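Project report: writing and self-publishing a science fiction novella

May 2018

4 min read

So this is the report on my project for the creative writing module, and I should say up front that the book did get finished, even if it got finished at two in the morning. It's called Gurkix, it's a novella, and it takes place on a mining moon where people rent out their sleep. A company called Citen uses the sleeping brains to do its bookkeeping. My main character, Flilley, wakes up one day knowing a bank code she never learned, and things go downhill for her from there.

The idea

I started in September with a totally different plan (a generation ship, a murder, a very boring captain). I wrote three chapters and my supervisor, Waltraud Gerlach, wrote one word in the margin of the third: "Why?" I was annoyed for a week and then I dropped it. The sleep thing came from my summer job doing night inventory, where I'd go home and dream in part numbers.

What I wanted was a book that read fast. I'd been looking at how thriller writers end their chapters and I copied out the last lines of 9 novels on index cards. Most of them stop mid-action, and a lot of them use a question, which I decided to ban in mine because I'd have done it every single time.

Writing it

My target was 699 words a day. That number is silly, I know, but 700 felt like homework and 699 felt like getting away with something! I kept it up pretty well until the middle, where Flilley has to break into the Citen records hall and I had no clue how she'd do it. I skipped that chapter and wrote the ending first. Then I came back and found the ending needed her to have lost a hand, so at least I knew one thing about the break-in.

Dialogue was my weak spot. Valentin Ammann read all the parts of Van Beek (the Citen lawyer, my villain) out loud for me and we both ended up laughing, and Van Beek is not supposed to be funny. I cut his speeches by half. He's much scarier now that he mostly says "fine."
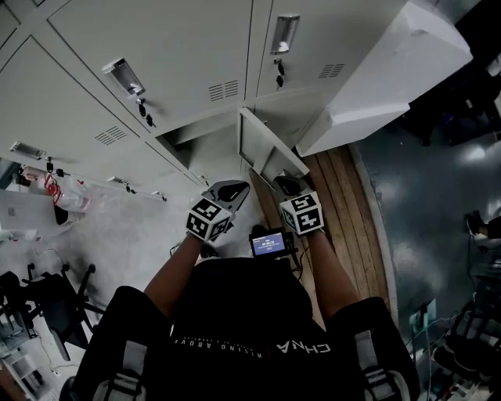 Feedback and editing

I had four beta readers: Valentin, Ladi Ogbonna, Florian Millet and my aunt. Ladi sent back three pages on the physics of the moon, all correct, and I used maybe a third of it. Florian got lost in chapter two, where I'd put the whole history of the colony in one lump. I broke it up and moved the biggest piece to a scene where two people are fighting over a water bill. My aunt wanted more romance. She didn't get it.

The cover and the blurb

Bernd Böttcher from the design program did the cover in exchange for me proofreading his thesis. The blurb took eleven drafts. My first ones explained the sleep rental, the moon, the company and Flilley's childhood, and Waltraud said it sounded like a lease. The final one is six short lines with far too many dots in it, but that's how the genre does it.

Results

I printed 100 copies and put the ebook up for free. Most of the print copies are gone, though a fair number went to relatives. I got one review from a stranger, who liked Van Beek and hated the title.

What I'd change

I'd outline the middle before starting. I'd also show people pages sooner, since I sat on the first draft for a month just fiddling with commas. The index cards worked great and I'm doing those again for the sequel, which has a title already and one very rough chapter.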